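# Toditier open day recordings

Status: first public version, 4/14/22. Please read the section "Known problems" before you train anything on it.

This folder keeps the recordings which we made during the open day of the Toditier workshop. Visitors could come in, see how demonstrations for a robot are collected with hand-held grippers, and ask questions. We recorded 129 episodes in total. The recording software is Skuvbridge, with the settings file included here, and the folder names are the ones it gives by default.

## What is inside

- `episodes/` has one folder per episode, with video and gripper opening
- `notes/` has the text notes we typed between the episodes
- `skuvbridge.yaml` is the settings file
- `split.txt` says which episodes are for training and which are kept for testing

The test part has 13 episodes. We chose them before looking at the videos, so some of them are not very nice.

## The tasks

There were 2 tasks on the program. In the first one, named `press`, the operator brings one gripper to a button on the floor and pushes it. In the second, named `pass`, a soft block goes from one gripper to the other. Visitors liked `press` more because the button makes a click which can be heard from the back row.
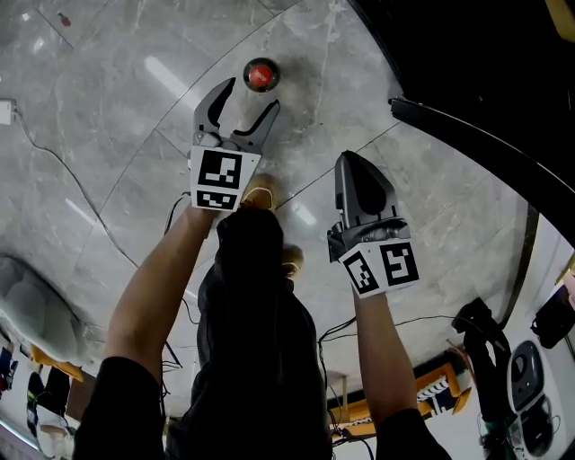
For `press` we ask every operator to keep the same order: stop above the floor, open the fingers, come down, push, go back up. The stop is useful for cutting the episodes later, and we mark it in the notes as `hold`. With the left gripper spread wide in a V and the red button just past the finger tips, it is easy to judge the distance from the head camera, and so we recommend this as the approach position. The other gripper should stay closed during this time. If both are open, the label script takes the wrong one as active (see below).

The markers on the white blocks must be free of fingers and sleeves. We told this to each person before they started, but in the excitement it was sometimes forgotten.

## Labels

Every episode has one line in `notes/labels.csv`:

| column | meaning |
|---|---|
| `ep` | episode number |
| `task` | `press` or `pass` |
| `side` | active gripper, `left` or `right` |
| `ok` | 1 if the operator said it was good, otherwise 0 |
| `hold` | time of the stop, in seconds |

The value of `ok` is the opinion of the operator, given directly after the episode. We did not correct it afterwards.

## Known problems

- The floor is shiny in some places, and cables lie on it. A simple background subtraction will not work well.
- Things at the side of the floor were moved during the day. Do not use them as landmarks.
- `side` was filled by script for `pass` and is often wrong at the moment of the exchange.
- Some files have a gap in the gripper signal, never longer than 200 ms. We left the gaps as they are.
- The sound track is removed, so the click of the button cannot be used for timing.

## Use

You may use the data for research and teaching. If you show it in a talk, please write "Toditier open day" on the slide. The loading script was tested with the Pito reader only; for the older Pichler format you must convert the timestamps first, and the converter is not ready yet.

Corrections to the labels are welcome as a pull request, one episode per commit please.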